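What the grippers changed for us

Posted 22 Mar 2018 in Work

A few of you asked in the comments how it's going since we got the new setup at work, and I keep promising a proper answer, so I made a pot of coffee and sat down to write it. It's long. Sorry!

Quick background for anyone new: I work at Futstead, where we sort and repack small goods for other companies. Craft kits, desk toys, spare caps and lids, that sort of thing. I've been on the packing side for years and I like it more than people expect me to. You get a rhythm going, you talk to whoever is across from you, and the shift goes by.

Last September management told us they were bringing in arms for two of the lines, from an outfit called Zimum. There was a meeting with slides and bad muffins. I remember one slide said 2,000 picks a shift and the whole room went quiet, because everybody was doing the same math in their heads. There are 23 of us on the floor. You start wondering which of the 23 you are.

So what really happened? Well, the arms came, and for the first while they were pretty hopeless. They could handle a box. Give them anything rounded or shiny and they'd nudge it along the belt like a cat with a bottle cap. Walid Chidiac, our shift lead, had to stand next to line two for most of a week pulling stuff out of the gap behind the rollers, and he was not in a good mood about it.

Then Zimum asked if some of us would help teach the thing. They had hand-held grippers, the same kind of fingers the arms have, and you pick stuff up with them while it records how you did it. I signed up mostly because it meant sitting down for part of the day (my knees are forty going on ninety). Three of us do it regularly now, me and Arif Khondokar and a new guy from receiving.

It is a weird skill! Your hand already knows how to pick up a smooth object, but with the gripper you have to slow down and think about where the two sides are going to land. Come in too high on something that narrows at the top and it wants to slide down and away from you. Come in low, where it's wider, and you've got a chance. Arif got good at it right away. He used to repair watches with his uncle and he has that kind of patience. I got good at it on day four or so, after a lot of muttering.

The part I didn't see coming is how much people started asking us things. The engineers would come by and say, why did you go in from that side? And I'd have to stop and work it out, since I'd never put it into words before. Twenty seconds of picking something up, ten minutes of talking about it. 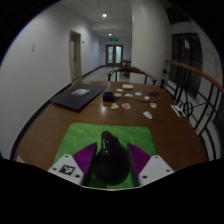 I don't want to make it sound all rosy, though. The two lines with arms run with fewer people on them now, and the folks who moved went over to returns, which is louder and a longer walk from the break room. Nobody got let go, but two people left on their own and their spots weren't filled. Walid says we should expect more of that, and I believe him. He's been straight with us from the start – more than I can say for the slides.

And the pay question is still open. We get our regular rate for the teaching sessions. I think it ought to be higher, and I said so in my review, and I was told it would be "looked at." My sister works at Gasport and they got a bump for training on their new system, so I brought that up too. We'll see.

Would I go back to how it was? Some days, yes. I miss having a person across from me on line two. But my wrists don't ache at night anymore, and I've got a session tomorrow morning that I'm kind of looking forward to. Arif is bringing his mom's date cookies, and I still owe him a coffee from last time.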